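4.2 Marked targets and the placement rule

The Stendix guideline asks that every placement trial be scored against a mark fixed before the arm moves. 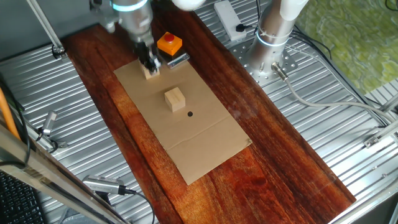 Figure 2. Block placement on a cardboard sheet. The black dot near the second block apparently marks a target position.

We doubt that the rule secures as much as its authors claim. A dot tells the scorer where a block should go, but the guideline is silent on how far off a block may land and still pass. Hnatiuk and Kobzar rescored 71 trials from the Anden bench and disagreed on 36 of them — both had followed the text to the letter. Nor does the guideline say how the sheet itself should be held in place, or whether a creased one should be replaced.

The clause on stop buttons is weaker still. It requires a button "within reach" and leaves the reach to the reader. Melnychuk treats this as useful freedom for small labs. We read it as a gap, and we would not accept a claim of compliance that rests on this clause alone.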